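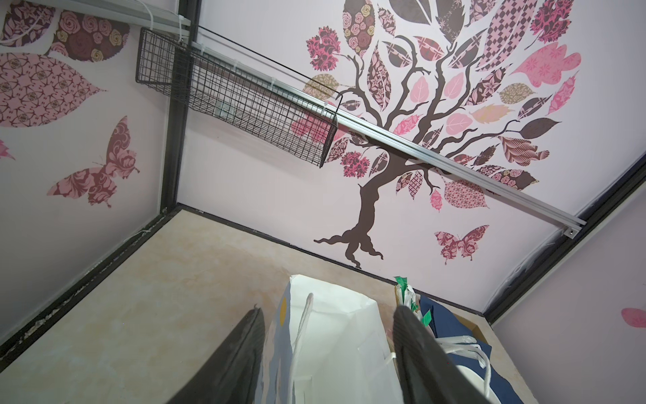
By Evaristo Rizzi
Contributing writer, schools and technology

The bag won't go. Fourth try of the evening, and the paper handle keeps folding over the moment anything touches it. Someone at the back says "lower, lower." Someone else says higher. The driver, a junior with a bike helmet still clipped to her backpack, ignores both.

Welcome to the Grustar club. After hours, second floor, smells of solder and microwave popcorn.

They've got nine members and one season. The competition is the Rostau Carry, in April, and the rules fit on two sheets. A robot has to find a bag, pick it up by whatever it can, and set it down somewhere else without tipping it over. Paper bags, plastic bags, the good kind with rope handles. That's it. Sounds like nothing. Last year most of the teams went home with a zero.

"Bags are awful," says the junior, not looking up. "A box is always a box."

She has a point. A white paper shopping bag with a twisted handle will stand there nicely with its loop in the air, and right next to it you get a navy one whose rope handles just lie across it any which way, and then some crumpled plastic thing with green tags poking up behind. Three bags, three different jobs. The club practices with all of them crowded into one corner. Tidy rows taught them nothing, they said. Real closets aren't tidy.

And the leaves. You notice the leaves first. The walls of the practice cabinet are covered with them, pink and maroon and tan, a whole tree with its roots down by the floor, butterflies off to the side. Florals, checks, paisley. It looks like a child's bedroom got shrunk. The club put the decals up in the fall, over two evenings, and they argued about the placement more than they argued about the code.

There's a reason, and it cost them a month to learn it. Their first cabinet was plain. The software learned bags against plain walls, got very good at it, and then fell apart at a scrimmage where the host school had posters up. So now it's busy on purpose. If the thing can find a handle in front of a paisley tree it can find one anywhere. That's the theory. The floor got the same treatment, a mottled beige that looks like marble.

Before you ask, yes, they do it all from the wrist. One small camera, down by the fingers, looking at whatever the fingers are about to touch. The fingers take up a good part of the view and go blurry, and newcomers always complain about it. After a week they stop. You learn to steer by the gap.

A practice run goes like so. Driver sits, pulls the arm in over the cabinet, lines up, grabs. Recorder calls start and stop. Everybody else is supposed to be quiet and isn't. A good run gets kept, a bad run gets kept too but in a different folder, and then the bags get shoved around by hand and they go again. The club has 1,005 runs on the drive so far. The target is 3,000 by the end of the season. Do the math on that and you see why they stay late.

I asked if it gets boring. Long pause.

"The middle of it," said a sophomore. "Like run thirty to run fifty of a night. Then it's funny again."

He is the one in charge of the cabinet, more or less. Black frame, black corner posts, an aluminum rail across the top with a wire mesh basket hanging from it. Zip ties where the cable runs. He would like it known that the zip ties are temporary. They were temporary in November, too. One strip along the frame has frayed pretty badly and he has a replacement on order, and meanwhile it stays.

Money is the usual story. The school pays for the room and the lights. A parts shop in town, Bellini, gives them a discount and lets them pay late. Cellex, a packaging outfit out by the highway, covered the entry fee and sends over a carton of shopping bags whenever the club runs low, which is often. They go through bags. A handle is good for maybe a night of hard practice before it goes soft, and soft handles are useless, they flop, the run doesn't teach you anything about the bags you'll get on competiton day.

So what does the software do with all those runs? Copies them, basically. It watches what the driver did and what the camera saw and tries to do the same. On paper handles it's decent. On rope it's a coin flip. On crumpled plastic, well. There was a lot of looking at the floor when I brought up plastic.

The rules give each team 18 minutes on the competition table. No touching the bags once the clock starts. No driving either, the robot has to be on its own, and for a club that has spent all winter with a person at the controls that's the scary part. They've tried full-length rehearsals twice. First one, it got two bags. Second one it got one, then spent four minutes going back and forth over the navy bag like it had lost its keys.

They watched the whole four minutes. No one hit stop. The junior took notes, and what she had at the end was a list of every spot where it hesitated, and that list is what they're working through now, spot by spot. More rope handles lying flat. More bags pushed up close against eachother. More starts from the left side, which they'd been skipping without noticing.

Back to the paper bag. Fifth try. She comes in slower this time, from higher up, and stops well short. Waits. Somebody's phone buzzes and gets sat on. She lowers, closes, lifts.

"Stop," says the recorder. "Good one."

Already she's reaching for the next. It's 7:40 and the bus is at eight.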